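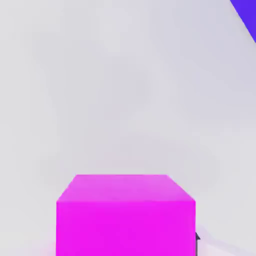 立方体をつかむ前に払うお金のこと

ロボットの見積書は、最初の一枚がいちばん美しい。アーム本体の価格があり、送料があり、消費税があり、右下に合計がある。社長はその合計を見てうなずく。問題は二枚目以降で、たいていの場合、まだ誰も書いていない。

部品加工と梱包を請け負うプランデール(Pranddale)が、箱詰め工程にロボットを入れようと決めたのは二月だった。従業員は三十人に満たず、導入の担当者は購買係が兼ねることになった。選ばれた理由は「表計算が得意だから」である。この人選は、結果からいえばそれほど間違っていなかった。

最初に届いた提案は、商社のラスブリッジ(Rasbridge)によるものだった。アーム、架台、二本指のグリッパ、制御盤、安全柵。価格は367万円。カタログの表紙ではアームが夕焼けを背にしていたが、夕焼けは別売りらしく、明細には見当たらなかった。

購買係は明細の余白に鉛筆で書き足していった。床のアンカー工事。エアの配管。既存コンベヤとの信号のやりとり。予備の指先。作業者の教育。夜中に止まったとき電話に出てくれる人。鉛筆書きの欄は、印刷された欄より長くなった。

画面の中のピンクの箱

そこで提案されたのが、買う前にシミュレーションで試す方法だ。持ちかけたのは小さなソフトウェア会社のウサイド(Wusside)で、仮想空間でつかみ動作を繰り返し、機種や指先を決めるための材料をそろえるという。費用は30万円、期間は14日。

初めて画面を見せられた製造現場の面々は、しばらく黙っていたそうだ。鮮やかなマゼンタの立方体が一つ、淡い灰色の面の上にある。その右脇に、濃い灰色の指先がわずかにのぞく。あとは右上の隅に青紫の三角がのぞくだけである。自社の製品は茶色い紙箱と、油のついた金具と、たまに開き口が破れた袋だ。三十万円でピンクのサイコロを買ったのか、という感想が出るのも無理はない。

ただ、単純な立方体から始めるのには実務上の意味がある。形が素直なら、つかみ損ねたときに疑う先が少なくてすむ。指の開き幅か、近づく角度か、カメラの位置か。いきなり破れた袋を持ち込むと、原因の候補が多すぎて会議だけが増える。会議もただではない。見積書に載らないだけだ。

カメラの位置は、意外に早い段階で金額の話になった。対象に寄った視点では、相手の箱は大きく見えるのに、つかむ側の指はほとんど見えなくなることがある。指先が片方しか見えない画像で「つかめたかどうか」を判定させようとすれば、別の角度のカメラか、指の開きを読むセンサーか、どちらかの予算がいる。カメラなら台数分のケーブルと固定具もついてくる。固定具は安いが、固定具を付ける場所を決める打ち合わせは安くない。

シミュレーションの安さには裏がある

もっとも、画面の中の世界は経理にとって都合がよすぎる。照明は均一で、床はなめらかで、ほこりが積もらない。立方体の面は毎回同じ色をしている。現実の工場では、午後三時になると西側の窓から日が差し、同じ箱が別の箱のような顔をする。梅雨どきの段ボールはふくらむ。指先のゴムは減る。

つまり仮想空間で得た成功率をそのまま投資回収の計算に入れると、回収は早まり、計算した人の立場は悪くなる。プランデールの購買係は、シミュレーションの結果を「比較には使うが、約束には使わない」という欄に入れた。候補のグリッパを並べて優劣を見るには役に立つ。一時間に何箱詰められるかを社長に告げる根拠にはしない。

この区別を、売る側はあまり強調しない。別の候補だったリャン(Liang)の資料には、仮想環境での動作を滑らかに編集した動画がついていて、音楽まで入っていた。購買係は音を消して見た。音を消すと、動作と動作のあいだの待ち時間がよくわかる。

指先は消耗品である

見積もりのやり直しでいちばん動いたのは、金額の小さい行だった。

たとえば指先。アーム本体は何年も使うつもりで買うが、指先は減るし、割れるし、製品が変われば形も合わなくなる。ところが最初の提案では「グリッパ一式」の中に入っており、単価も納期もわからなかった。一式という言葉は便利で、開けてみるまで何が入っていないかを教えてくれない。

購買係は一式をすべて分解するよう求めた。ラスブリッジの営業は三日かけて応じた。戻ってきた明細では、指先の交換品は取り寄せ品になっていた。納期は六週間。ロボットが元気でも、指がなければ六週間は立っているだけの置物である。最終の発注書には予備の指先が二組加わった。

似たことはソフトウェアの側でも起きた。シミュレーションで使った環境一式は、契約が終わると誰のものになるのか。新しい製品が増えるたびに、また最初から作り直して払うのか。ウサイドとの契約には、作ったモデルと設定ファイルを納品物に含めるという一行が足された。一行で済むことは、契約前に一行で済ませておくのがよい。契約後だと三ページになる。

予算表のつくり方

プランデールの予算表は、最終的に四つのかたまりに落ち着いた。これから買う人のために、購買係の並べ方を借りておく。

一つ目は、買えば届くもの。アーム、架台、制御盤、柵。相見積もりが取りやすく、値引き交渉が盛り上がるのもここだ。盛り上がるわりに差はつかない。

二つ目は、届いてから動くまでにかかるもの。据え付け、配線、位置合わせ、教育、そして立ち上げ期間中に落ちる生産量。最後の項目は請求書が来ないため忘れられやすい。

三つ目は、動いてからかかるもの。指先、ケーブル、保守契約、年に一度の点検。購買係はここを五年分書いた。社長は一年分だけ見たがったが、表の列を隠す操作を知らなかった。

四つ目は、やめるときにかかるもの。撤去、床の補修、引き取り費用。縁起でもないと言われながら残された行である。

四つを合わせた総額は、最初の367万円から遠く離れた数字になった。そこで会社がとった手は、値切ることよりも範囲を狭めることだった。全品種を任せる計画をやめ、形のそろった箱だけを対象にする。破れた袋は当面、人間の担当として残った。

狭めたあとの構成では、2台目のカメラが残り、走行軸が消えた。アームは一回り小さい機種に替わった。ロボット本体まわりの金額は324万円に下がり、浮いた分は予備品と教育に回された。カタログでいえば表紙の機種から、七ページ目の下のほうに載っている機種への変更である。背景は夕焼けではなく白だった。

稟議書の添付資料

稟議の席では、例のピンクの立方体の画像が資料の一枚目に使われた。役員の一人が、うちではこんな色の箱は扱っていないと指摘し、購買係は、その通りですと答えて次のページに進んだ。二枚目は予算表で、質疑の大半はそちらに費やされた。とくに四つ目のかたまりに質問が集中し、撤去費は本当に要るのかという議論が昼休みに食い込んだ。

発注は通った。据え付けは連休明けを予定しており、床のアンカー工事の業者だけがまだ決まっていない。購買係の鉛筆書きには、そこに小さな丸がついている。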